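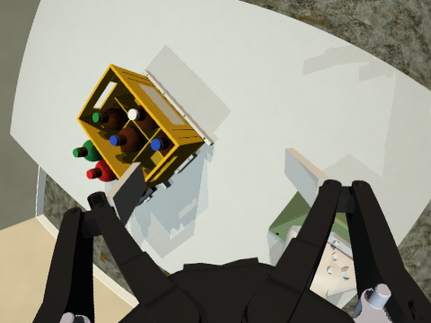 Thursday, December 13, 2018

I went out to the Cetedton open day with Soledad Park, mostly to find out what "learned from examples" means when a sales sheet says it. Half the afternoon was coffee and lanyards. The other half was better.

The part worth the train fare was Ching-wen Liu's room, where they collect examples for the bottle-handling system. Everything happens in simulation: an arm, a white table, a yellow crate with six compartments, brown bottles with colored caps. Each example is a recorded run. They have 1300 of them and call that a good start. I asked how many were thrown out along the way and got a long answer about what counts as a run.

Liu was patient with me, I'll give her that. She says the cap colors and the empty compartments matter more than the arm does – the system has to learn which spot is free and which bottle is which, and a crate with the same bottles in the same places every time would teach it very little.
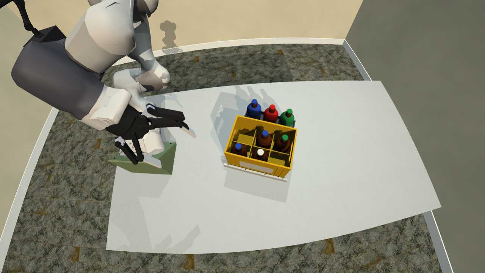
Fine, but the table is still the same clean table. No labels peeling off, no sticky rims, no crate with a cracked corner from being dropped off a truck. I worked in a bottling hall for five years and I never saw a crate that tidy. Liu's reply was that the mess comes later. Noreen Hegarty, who runs the visits, said January. She also said January for the software release, so somebody is going to have a busy month.

Soledad liked it more than I did. Her argument on the way back was that 160 bad examples from a real plant cost more than all of theirs together, and break more glass. I can't argue with the glass. What I wanted was one result from a real crate, any result, and there wasn't one on the wall or in the handout.

The handout does have a chart. The line goes up and the side axis has no units on it. I asked for the numbers behind it and wrote my address on the back of a badge, and Liu put it in her pocket.

Parking is free if you drive. Lunch was a roll.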